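We use cookies to keep you signed in and to remember your notebook settings. Accept | Manage

Print this entry | E-mail this entry

September, 4:40 pm
Posted by Onyekachi Afolabi
Notebook: Sitham / bin-on-rack, two arm

Picking up from this morning. Question is still whether the Juner policy fails on the rack because of the height or because of the handoff. Two different problems, and we keep mixing them up in the log. Today only the rack. No table-level runs.

Setup same as before lunch. White wire rack in the middle of the table, blue bin up top, second blue tub left where it was on the tabletop behind. Did not move the plant, did not move the monitor. Whitelaw wants clutter kept constant across the whole set so please leave all of it alone, including the cords.

Checkpoint is 1883. Not the newer one. The newer one was trained with the shifted wrist crops and I don't trust it yet.

Protocol, for whoever repeats it:
- 100 episodes total, split by start pose
- bin start randomized along the rack top, right half only for now
- cap at 12 seconds per try, then call it
- score from the side view first, wrist views only to break ties

Reason for the side view — the wrist cameras lose the bin rim right when the gripper closes, and then I end up scoring on what the arm did next instead of on the grasp. Did that all last week. Those scores need redoing.
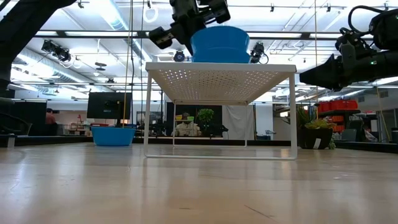

Results so far

Got through the first block before the logger fell over. 18 misses in that block. Sorted them by hand:

Most are lateral. Gripper comes down beside the rim, closes on nothing, policy carries on like it has the bin. Same failure we saw at table level, so height is not the whole story. Shame, it was a nice simple explanation.

A few are the second arm arriving early. It parks near the right corner of the rack and then the first arm hesitates. Looks like waiting but the action log shows tiny back and forth commands, so it's dithering, not waiting. Need to plot this properly.

One rack bump. Rack slid, bin stayed on. Threw the episode out, reset to the marks.

Tried masking the second arm out of the side view and replaying the same observations offline. Dithering goes away in the predicted actions. Only offline, so don't quote it to the Hurndale people yet. But it points at the policy keying on where the other arm is, which would fit — in the demos the second arm almost never moves until the first one has hold of something.

Also glare. Table is glossy and the rack legs reflect in it. Reflections get a fair bit of the attention map, more than the real legs in some steps. Could be nothing. Matte sheet under the rack would tell us but that breaks the constant-clutter rule, so it has to be a separate set.

To do
- restart logger, check the timestamps actualy line up between arms this time
- finish remaining episodes with 1883, same settings
- jitter the arrival time of arm two, early / matched / late
- ask Whitelaw about the matte sheet
- rescore last week from side view (me)
- left half of rack after all that, not before

If the jitter runs show the same thing live, I'd say we add demos where arm two moves first and retrain from there. Cheap enough to colect in one afternoon.

Left the arms powered. Logger restart first thing.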